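The Case Against the Fruit Basket

I have been told three times this summer that my kitchen counter needs a fruit basket. The latest advice came in a Brirnow catalog, which gave a whole page to a woven basket and promised it would "bring the table to life." I own a table. It was never dead. It has mail on it.

My quarrel is mostly with what goes in the basket, and that means the banana. Every article on setting up a kitchen starts with the same picture in mind: apples at the front, something yellow for color, a bunch of bananas laid over the top like a hat. It looks wonderful for one afternoon. Then the bananas do what bananas do, and the apples under them have to put up with the weight. By Thursday you are eating around brown spots and calling it a smoothie.

So I have started to look kindly on the people who gave up and bought the fake stuff. I used to laugh at them. My aunt had a glass bowl of wax pears that gathered dust from one November to the next, and as a child I bit one. But a toy banana has one thing going for it, and that's a shape that holds. It can lean on anything. It can stand on end if you ask it to.
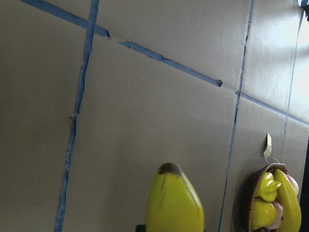 Nelli Heinonen wrote to tell me I have this backward, and that fake fruit is what people put out when they've stopped cooking. Her view is that a bowl with one soft peach in it says more for a household than any amount of plastic. She may be right. I'd only say that I have been in plenty of houses with one soft peach, and supper came in a box.

What I don't accept is that real or fake is the big question. The big question is whether the thing gets in your way. A basket wide enough to look generous takes up the spot where you would put the cutting board. A basket small enough to stay out of the way holds so little that the rest of the groceries end up beside it in their bags. The Hyvönen store sells one for $30 that is supposed to solve this by stacking. I borrowed my sister's. To get to the lemons on the bottom I had to move the whole top layer, and after a week I was buying lemon juice.

There is a fair answer to some of this, and I'll give it credit. Take the bananas out. Give the basket to the round, sturdy things and lay the bananas on something flat nearby, a tray or a plate. You lose the hat. You also stop digging. 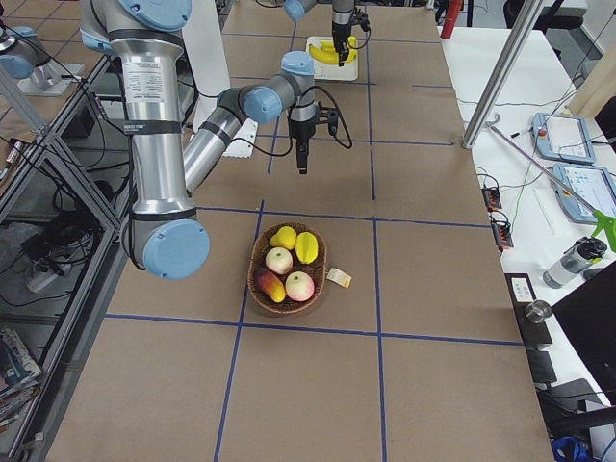

Five pieces in the wicker, and a banana with the tray to itself.

I like that arrangement more than I expected to. Wicker is a decent material for fruit with some heft to it. An apple settles into an oval basket and stays put. The colors do some work, too, if you have a pink apple and something yellow behind it, and no one had to fold a cloth napkin to get there.

But I notice how fast we've gone from one object to two. The basket needed help, so now there is a tray. Gesico would be glad to sell you both as a set, and I'm sure somebody is already designing a stand for the set. This is how counters fill up. Nothing on them was ever a bad idea by itself. I once measured the clear space left in my kitchen after a season of sensible purchases, and I could have covered it with a newspaper.

If I had to keep one of the two, it would be the tray. A white one with a low rim will take two bananas without any fuss, and you can see everything on it at a glance. You can wipe it in one pass, where wicker wants a brush and more patience than I have. And when company comes, you carry it off with whatever is on it.

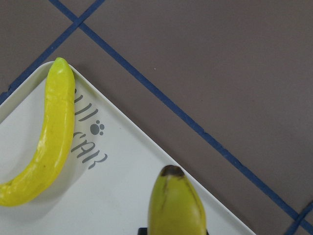

A tray is just a basket for people who don't buy enough fruit, one reader objected when I said a shorter version of this last year. It stung, and I checked my receipts. Guilty. I buy what I'll eat by the weekend, and it fits on a tray with room left over.

Maybe that's the part the catalogs would like to skip. The full basket is a picture of a family of six with a taste for mangoes. Most of us are two people and a bag of clementines. Buy the basket if you love it. Put plastic bananas in it if you like, and I promise not to bite one. Just clear the mail off first and see whether the table looked so bad without it.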